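January, workshop notebook
Marbling: the carrageenan size, third week of trying

Started at a quarter past eight with the heating only just getting going, and I put the kettle on before I did anything sensible. I'm writing this up at the end of the day with blue fingernails, so forgive the smudges, whoever is reading the paper copy.

First, for anyone who wasn't in last week: we are still trying to get endpapers for the Tarton job. They want a small comb pattern in indigo, ochre and a sort of brick colour, to go with the old volumes they already have, and they've been very patient with us. The older books have a lovely soft edge to every line, as if the colour had been breathed on to the paper, and what we were getting before was harsh and rather spotty. I said at the time I thought it was the paint. I now think most of it was the size, and I'd like it recorded that I was wrong in ink.

So, the size. The old way I had been doing it was to whizz the carrageenan into cold water and use it the same afternoon, which gives you something that looks right and feels right between the fingers and then behaves like a bucket of frogspawn. The colours went down and spread nicely enough, but the moment I pulled the rake through, everything behind the teeth feathered out and wandered. This time I mixed it the evening before, seven grams to the litre, covered the bucket with a damp cloth and a board, and went home. When I came in it was clear and quiet, with hardly a bubble in it. I had forgotten how different it is when it has been left alone. It pours like cream that's thinking of becoming custard.

Water: I used the filtered. The tap water here is very hard and I've a strong suspicion it has been doing us no favours at all. Somebody (me) had written "tap fine" on the inside of the cupboard door in pencil. I've rubbed it out.

Skimmed the tray with torn strips of newspaper before each sheet. I know it is dull and I know it uses up a lot of newspaper, but the one time I skipped it this morning I had a skin on the surface straight away and the ochre sat there in little sulky islands. Please do skim, even if you only put the tool down for a minute to answer the telephone.

Paper was the Mallen text weight, alumed on the smooth side. I'd alumed a stack yesterday afternoon and left it under a board to go flat, and it was just about right to use by ten, limp but with no shine on it. A word on the alum, as it caught us out before Christmas: too strong and the paper goes brittle within the year, too weak and the colour slides straight off down the plughole when you rinse. I mixed it a shade weaker than the recipe on the wall and sponged it on in overlapping strokes, first one way and then the other. Pencil cross on the back of every sheet, top right corner. If you find one without a cross, hold it by the window and look along it, and you can usually tell the sponged side by the faint cockling. If you still can't tell, use it for trying out colours and don't risk it on the job.

Colours. The indigo needed hardly any gall at all, a drop and then half a drop off the end of a broom straw, and it opened out to the size of a saucer. Ochre is the difficult child. It's heavy, it sinks, and if you give it enough gall to float it then pushes everything else up against the sides of the tray. What helped was grinding it again with the muller for a good long while (I listened to a whole radio play) and letting it stand while I had lunch, then pouring off the top and leaving the grit behind. The Katene brick red behaved beautifully from the first drop and I have no notes on it except to say that we should buy another jar before they change it, as people always seem to change the things I like.

Order of colours matters more than I'd thought. Indigo down first, then ochre, then red gives the red far too much say. Indigo, red, ochre is better. Best of all was indigo, ochre, red and then a last light sprinkle of indigo thinned right down, which closes everything up and makes those fine dark veins you can see in the old volumes. I did a sheet of each and have pinned them on the string in that order, with the recipe pencilled on the back.

Then the combing. I used the rake up and down, across and back, and then the fine comb once, slowly, from the far end towards me. Slowly is the word. If I could hear myself breathing I was going at the right speed. Go quickly and the teeth drag a little wave along in front of them, and you get a wobble in every line just where the eye goes first. I also found that standing with my feet apart and moving from the hips, as you would ironing a tablecloth, was far steadier than reaching with the arms. My back is telling me about it this evening all the same. 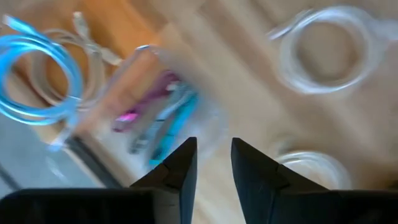 Laying the sheet is still where I lose the most. Hold it by opposite corners, let the middle sag down and touch, and then lower both hands together as if you were putting a baby to bed. Any pause at all and you get a pale line right across, and no amount of wishing will take it out. Two of this morning's had the line. One had a bubble the shape of a kidney bean near the spine side, where I could perhaps hide it under the joint, but I'd know it was there.

Out of the tray, over the rim to scrape off the extra size, and a rinse from the jug. I used to rinse under the tap with a fair bit of force. The jug is much kinder: up to 600 ml a sheet, poured from the top edge and allowed to run down on its own. Colour stayed put on nearly all of them. The runny ones all came from the bottom of the stack, so I think the alum had dried out too far at the edges there. Tomorrow I'll wrap the stack in polythene overnight and see if that cures it.

By four I had 27 sheets on the lines, good, bad and middling. The light had gone too yellow to judge the ochre, so I haven't sorted them. I'll do that in the morning by the north window with the Pesenmont sample book open next to me, as it has the nearest thing to the original brick colour I've found anywhere, and I don't trust my memory of a red overnight.

The size was getting tired by the end. You can tell because the drops stop opening and start to look jagged, like little stars. It also smelt faintly of harbour. I've kept back one bucket in the cold room to see whether it will do a second day, and tipped the rest. Please don't add fresh to old. I did that last year to be thrifty and spoilt the lot.

Odds and ends, while I remember them:

The fine comb has a bent tooth, fourth in from the left-hand end. I've straightened it with the flat pliers but it wants looking at properly.

We are nearly out of ox gall, and the drying line by the door is sagging in the middle so that wet sheets kiss each other. I moved three over to the rack in time.

The Tarton sheets are to go in the plan chest, second drawer, under job 923. Interleave them with the plain newsprint and keep the printed sort well away, please, as the ink comes off on the pale veins. They'll need a day under weight and then a thin coat of wax and a burnish before anybody cuts into them. I'd like to try the burnish on a spoiled sheet first. The last lot came up shinier than I wanted, and the old books have a much gentler look, more like a worn kitchen step than a polished shoe.

If the second-day size is any good I'll carry on with it straight after sorting and try for a wider comb as well, just to have something to show them alongside. If it isn't, there's a fresh batch soaking under the damp cloth by the sink. Do leave the board on top of it.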